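4. Findings

4.1 Sleep habits of first-year residents

The survey was distributed in October to residents of the Harkanberg and Virkport halls. Of the 500 forms issued, 142 were returned complete. The low rate of return is discussed in Section 5.

Most respondents reported going to bed after midnight on nights before a morning class. Noise from the corridor was the reason given most often, followed by room temperature and the use of a phone in bed. Residents of Virkport, where the doors were replaced last summer, mentioned noise less often than those of Harkanberg.

4.2 Furnishing and comfort

Respondents were asked which items they had brought from home to make the room easier to sleep in. Pillows and bed linen were named most often – the standard Sartori mattress was described by several residents as too firm. Soft toys were also named, by women and men alike, and were usually kept on the bed during the day.

The group had expected that residents who brought more items would report better sleep. The answers did not support this. Almost 15 respondents had brought nothing at all, and their reported hours of sleep were close to those of the full group.

Figure 3. Stuffed panda on a bed with a pale blue sheet and a red pillow. 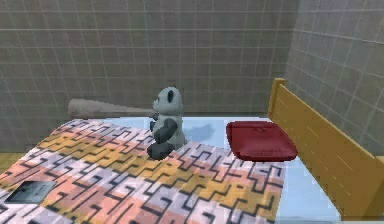

5. Limitations

The sample was small and was limited to two halls. Residents of Norkura House were not included, as the building was closed for repairs during the survey period. All hours of sleep were self-reported and were not checked against any other record.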